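From: Cosimo Marchetti
To: stirbridge-papering list
Subject: Re: [papering] Paste-the-wall vs. paste-the-paper, again

On Saturday someone wrote:

> I did the whole back bedroom in Warncombe with paste-the-wall and
> it took me half the time. Pattern matched first try, even in the
> corners. I don't see why anyone still soaks paper. The Flusari
> calculator said 8 rolls and it was dead on.

Half the time of what? You don't say what you hung before, or how high the ceiling is, or what the repeat was. A small repeat will match for anybody. I'd like to hear how that room looks after a winter with the heat on before I throw out my pasting table.

I don't trust the calculator either. I put in the numbers for my hallway and it told me 8 rolls. I used 11, and I'm careful with offcuts. It seems to treat every wall as one flat sheet and takes out the doors as if you could use the scrap somewhere else. With a big repeat you mostly can't. At 41 dollars a roll that's real money, and my second order came from a different batch. You can see the change beside the coat closet if you know where to look.

As for corners, the old advice is still right. Cut the strip so a little of it turns the corner, then drop a new plumb line on the next wall. Anyone who wraps a full width around is betting that the house is square. The houses on Pant Street are not.

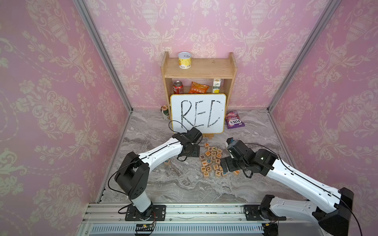
Big damasks are where I get most doubtful about these speed claims. You lose paper on every drop, and a slip shows from across the room. Urns and scrolls in cream on pink, on three walls that meet in two corners, would be a fair test, and I'd want to see the drops laid out before the first cut. Then tell me it takes half the time.

If anyone has hung the same paper both ways, please post your hours, prep included.

Cosimo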